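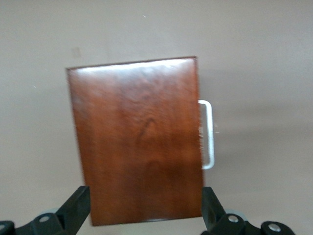 Keeping a House at One Humidity

The hygrometer in our front room read 42 percent this morning. I have been trying to hold that number since September, and this post records the method for anyone with the same kind of house and the same kind of furniture.

Wood moves across the grain and hardly at all along it. A wide flat-sawn board can shrink enough over a heating season to open a joint or split a panel that was glued in where it should have floated. Finish slows the exchange of moisture with the air. It does not stop it. A lacquered piece reacts over weeks, an oiled one over days, and bare end grain over an afternoon.

Relative humidity depends on temperature. If you bring in outside air at freezing and heat it to room temperature without adding water, the reading drops into the teens or low twenties. That is why a house which felt fine in early fall dries out so fast once the furnace runs all night. People blame the furnace, but the air leaks do the work. Every cubic foot that escapes upstairs is replaced by a dry one coming in downstairs.

So I sealed first. The attic hatch had no gasket. The sill plate on the north side had gaps I could slide a putty knife into. I used foam strip on the hatch and caulk on the sill, then waited a week before buying any equipment. The daily low came up by 4 points from that alone.

The humidifier is a Brolia evaporative unit. I avoided ultrasonic models. They throw whatever minerals are in the water into the room as white dust, and our water is hard. An evaporative wick leaves the minerals behind in the wick, and you replace the wick. The manual says once a season. With our water it needs it far sooner, and a clogged wick shows up as a fan that runs constantly while the reading sags.

I have 3 sensors. Two are Roltik pucks and the third is an older dial gauge I no longer trust for anything except trend. Adhiambo Wanyama suggested the salt test after I complained that they disagreed. Put table salt in a bottle cap, wet it to a slurry with no standing water, and seal it in a bag with the sensor for at least eight hours. The air in the bag settles at 75 percent. One puck read 73 and the other 78. I wrote the offsets on tape on the back of each one.

Placement matters more than I expected. A sensor on an outside wall reads high in winter, as the air next to the wall is cooler. Mine are now on inside walls at chest height, away from the supply vents. Keep the humidifier itself away from furniture too. The plume from the outlet is well above the room average for several feet.

The upper limit is set by the windows. When the outdoor temperature falls far enough, water collects on the bottom edge of the glass, and from there it gets into the sash. On the coldest nights I drop the target to 35 and accept it. A slow swing of a few points does little harm to joinery. A fast one of twenty does.

The log now has 2,277 readings in it. Musyoka Kombo asked for the raw file and I will post it once I have corrected the early entries for the sensor offsets. The gap in the second month is a dead battery.

Next job is the crawl space vapor barrier, which has a tear near the access door.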